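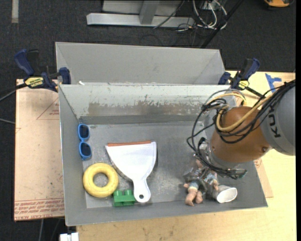 Veltonus 905 개방형 금속 분류함

품번: VT-905
제조: Erkcombe
국내 공급: Magesa
색상: 회색
판매 단위: 1개 (연결 부품 별도)

제품 개요

Veltonus 905는 크기와 형태가 제각각인 소형 물품을 한곳에 모아 두고 손이나 집게로 꺼내는 작업에 쓰는 상부 개방형 분류함이다. 완구, 소형 생활용품, 반품 잡화, 세척 전 부품처럼 규격 상자에 가지런히 들어가지 않는 물품을 대상으로 한다. 뚜껑과 내부 칸막이는 없다. 바닥은 평평하고 벽은 위로 갈수록 벌어진다.

단독으로 쓸 수 있으며, 같은 품번 두 개를 긴 변끼리 붙여 한쪽은 투입용, 다른 한쪽은 반출용으로 운용하는 구성이 가장 많이 출고된다. 두 함을 붙이면 상단 테두리가 맞닿아 하나의 경계를 이루므로 물품을 옮길 때 들어 올리는 높이가 양쪽에서 같다.

제원

외측 길이: 1000 mm (테두리 포함)
내측 유효 길이: 905 mm (상단 기준)
깊이: 183 mm (바닥면에서 테두리 윗면까지)
구조: 일체형 본체, 상부 개방
바닥: 평면, 배수구 없음
벽면: 네 면 모두 경사
내면 마감: 회색 도장
테두리 모서리: 면취 처리
덮개: 없음
적층: 빈 상태에서 포개기 가능, 적재 상태에서 쌓기 불가

폭은 표준형과 광폭형이 다르므로 주문 전에 도면을 요청해 확인한다. 길이와 깊이는 두 형식이 같다.

취급 물품의 범위

형상이 불규칙한 물품을 섞어 담아도 된다. 고리형 물품, 손잡이가 달린 청소 도구, 블록류, 안경 형태의 완구, 인형 등은 서로 걸리는 일이 적어 칸막이 없이 취급할 수 있다. 다만 끈이나 전선이 달린 물품은 다른 물품과 엉키므로 별도 용기에 분리하는 편이 작업 시간이 짧다.

납작한 물품은 바닥에 밀착되어 집어 올리기 어렵다. 두께가 얇은 카드, 종이, 필름류가 전체의 절반을 넘으면 905보다 깊이가 얕은 Veltonus 트레이를 검토한다. 지름이 작은 구슬, 나사, 와셔는 벽과 바닥이 만나는 모서리를 따라 모이므로 권장하지 않는다.

액체 보관용 용기가 아니다. 젖은 물품을 일시적으로 올려 두는 것은 무방하나 작업 종료 후 물기를 닦아야 한다. 산성 또는 강알칼리성 세정제가 묻은 부품은 넣지 않는다. 식품에 직접 닿는 용도로는 판매하지 않는다.

벽면과 바닥

경사벽은 물품이 벽에 기대어 서는 각도를 완만하게 하고, 벽 쪽에 붙은 물품에 손가락이나 도구가 들어갈 틈을 준다. 수직벽 용기에서는 손잡이가 긴 물품이 벽과 평행하게 끼는 경우가 있으며, 이때 반대쪽 끝을 눌러 세워야 꺼낼 수 있다. 905에서는 같은 물품을 벽면을 따라 밀어 올려 꺼낸다.

바닥에는 돌기나 홈을 두지 않았다. 빗자루와 쓰레받기로 잔여물을 쓸어 낼 수 있고, 마른 천이 걸리는 부분이 없다. 대신 미끄럼을 막는 요소도 없으므로 둥근 물품은 투입할 때 굴러간다. 위치를 고정해야 하는 작업이라면 별매 바닥 매트(품번 VT-1048)를 깐다. 매트를 깔면 유효 깊이가 매트 두께만큼 줄어든다.

매트는 접착하지 않고 얹어서 사용한다. 양면테이프로 고정하면 제거할 때 도장이 함께 떨어질 수 있다.

내면 도장의 마모

금속 도구나 단단한 플라스틱이 반복해서 닿는 면은 도장이 먼저 닳는다. 마모는 바닥 중앙부와 긴 벽의 아래쪽 절반에 집중되며, 물품을 한 방향으로만 꺼내는 작업장에서는 한쪽 벽의 손상이 반대쪽보다 빠르다. 초기에는 희끄무레한 문지름 자국과 가는 긁힘이 생기고, 이후 도장 가장자리가 들뜨면서 불규칙하게 벗겨진다.

긁힘과 변색은 사용에 따른 정상 마모로 보며 보증 수리 대상이 아니다. 다음의 경우에는 사용을 중단하고 점검한다.

벗겨진 도장 조각이 물품에 묻어 나오는 경우
도장 경계가 손끝에 걸릴 만큼 들뜬 경우
벽과 바닥이 만나는 모서리에 균열이 보이는 경우
바닥이 휘어 받침대 위에서 흔들리는 경우

앞의 두 항목은 들뜬 부분을 제거하고 보수 도료를 칠하면 계속 쓸 수 있다. 뒤의 두 항목은 본체 교체 대상이다. 두 함을 나란히 쓰는 경우 투입용과 반출용을 주기적으로 맞바꾸면 마모가 고르게 진행된다. Magesa에서 시험 운용을 맡은 Obadia Swai의 작업 기록에는 교대 주기가 한 달로 적혀 있으며, 공급처의 기본 권장 주기도 이를 따른다.

보수 도장 절차

1. 함을 비우고 받침대에서 내린다.
2. 들뜬 도장을 플라스틱 주걱으로 긁어 낸다. 금속 주걱은 쓰지 않는다.
3. 경계부를 고운 사포로 문질러 단차를 없앤다.
4. 분진을 쓸어 내고 마른 천으로 닦은 뒤 탈지제를 바른다.
5. 보수 도료를 얇게 두 번 칠한다. 첫 번째 도막이 손에 묻어나지 않을 때 두 번째를 칠한다.
6. 하룻밤 건조한 뒤 다시 설치한다.

보수 부위는 주변과 색조가 다르게 보일 수 있다. 보수 도료는 광택이 낮은 회색 한 가지로 공급한다. 색조를 맞추기 위해 전체를 재도장할 때는 기존 도막을 모두 벗겨 내야 하며, 이 작업은 공급처에 의뢰할 수 있다.

설치

받침대 상판은 함의 바닥 전체를 받쳐야 한다. 두 변만 걸치는 거치 방식은 바닥 처짐의 원인이 된다. 테두리를 걸이로 이용해 매다는 설치도 허용하지 않는다.

두 개를 붙일 때는 테두리 높이를 먼저 맞춘 다음 연결 클립을 끼운다. 테두리 사이에 틈이 있으면 작은 조각이 끼어 들어가고, 물품을 밀어 넘길 때 걸린다. 클립은 긴 변에 두 개를 쓴다. 클립을 끼운 상태로 함을 들면 테두리가 변형되므로 이동 전에 반드시 분리한다.

작업자가 서서 꺼내는 경우 테두리 윗면이 팔꿈치보다 조금 낮은 높이가 적당하다. 앉아서 작업할 때는 먼 쪽 벽 아래까지 손이 닿는지 확인한다. 조명은 위쪽에서 넓게 비추고, 한쪽에서만 강하게 비추지 않는다. 측면 조명은 가까운 벽 안쪽에 그림자를 만들어 어두운 색 물품의 구분을 어렵게 한다.

청소

작업 종료 후 부스러기를 쓸어 내고 마른 천으로 닦는다. 얼룩은 중성세제를 희석해 닦고 물기를 남기지 않는다. 수세미, 연마제, 고압 세척기는 사용하지 않는다. 연결해서 쓰는 경우 맞닿은 테두리 위에 남은 조각을 따로 확인한다. 이 부분은 바닥을 쓸어도 제거되지 않는다.

관련 품목

VT-1048 바닥 매트: 905 전용, 낱장 판매
VT-905C 연결 클립: 두 개 한 벌
VT-905P 보수 도료: 회색, 붓 포함
Nundum 받침대: 높이 조절형, 함 한 개용과 두 개용

Nundum 받침대 두 개용에는 연결 클립 한 벌이 들어 있다. 타사 받침대를 쓰는 경우 상판 치수를 알려 주면 적합 여부를 회신한다.

주문 및 납품

표준형은 재고에서 출고하며 광폭형은 주문 생산한다. 포장은 포개기 상태를 기본으로 하고, 함 사이에 완충지를 넣는다. 도착 후 도장면의 눌림이나 테두리 휨이 있으면 설치 전에 사진을 보내야 교환이 가능하다. 이미 물품을 담아 사용한 함은 외관 사유로 교환하지 않는다.

치수 도면 요청: Magesa 기술 자료 담당 Felista Muli
광폭형 견적: Magesa 영업 담당 Bakari Khaemba

개정 사항

10월 개정: 연결 클립 수량 표기 수정, 보수 도장 절차 4항에 탈지 추가, 매트 접착 금지 문구 추가.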